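Gollow grasping project: progress report to the Brustell fund
28/06/2021
Prepared by Aitana Calvo
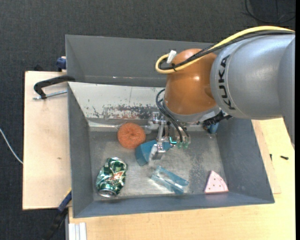 Where we are

We have now recorded 2,822 grasp attempts with the KUKA arm, and I'm delighted with the pace! Gunārs rewrote the reset routine in the spring, and a good session now gives us 400 attempts where we used to get 200.

The objects

We keep the bin mixed: a foam block, a scrubbing pad, a crushed drinks can, a pink sanding pad, thin plastic bits. The crushed can is everyone's favourite, as no two dents ask for the same grip. Thin, see-through plastic is still our weakest group (the depth readings come back full of holes), so Xóchitl is collecting extra examples of it.

Labels

Tiburcio has checked every attempt by hand up to the last batch. He threw out 58, nearly all of them double entries from one logging fault, now fixed.

Next

First training run on the full set, then a second bin at Jisgate by September. We'd like to move the unspent travel money to spare gripper fingers, and would need your approval for that.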